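Valtgate asks whether machines can tidy a table yet, and answers "a bit"

FOR IMMEDIATE RELEASE, January

Valtgate has published its second household chores report, and readers hoping to retire from housework are advised to keep their rubber gloves.

The report, titled Bits and Bobs, looks at the job most homes do daily and never list as a chore: getting small clutter off a table and into a box. The team at Flallside logged 372 attempts by its Flallent arm, working from movements recorded by people using hand-held grippers in ordinary homes. Large, dull objects went well. Bottle caps did not.

"A cap lying the right way up and a cap lying upside down are two different problems to a machine," said Mereana Quinlan, who led the work. "My nephew is four and has never once raised this with me."
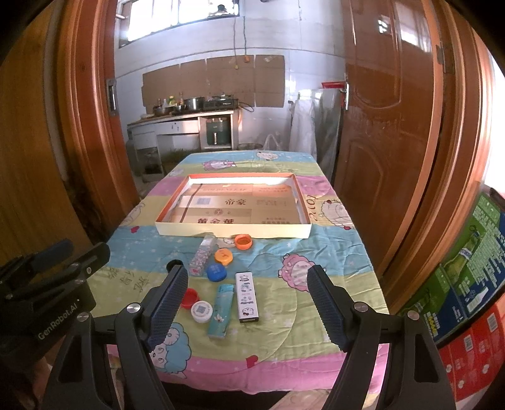

Caps, a narrow box and an open tray on a sheep-print cloth, with hand-held grippers at the table.

Patterned cloths gave the arm particular trouble. In 19 attempts it tried to pick up something printed on the fabric, and in two of those it reported success. Clear packaging was also awkward, as the arm's cameras tended to look straight through it.

Shop floors fared better. At Pearce, a packing firm that lent Valtgate a bench, the same arm sorted cartons through a full shift with two stoppages, one of them for lunch, which the arm did not need but Shayne Rutherford, its supervisor, did.

"It's slow, it's steady and it doesn't hum," said Rutherford. "I'd have it back. I wouldn't let it near my kitchen."

Valtgate will not be announcing a home product this year. Work on caps continues.

Bits and Bobs is free to read on request. Journalists are welcome to visit Flallside and watch the arm at work, and should bring something to read.

Press contact: Tegan Kerslake, Valtgate press office, Flallside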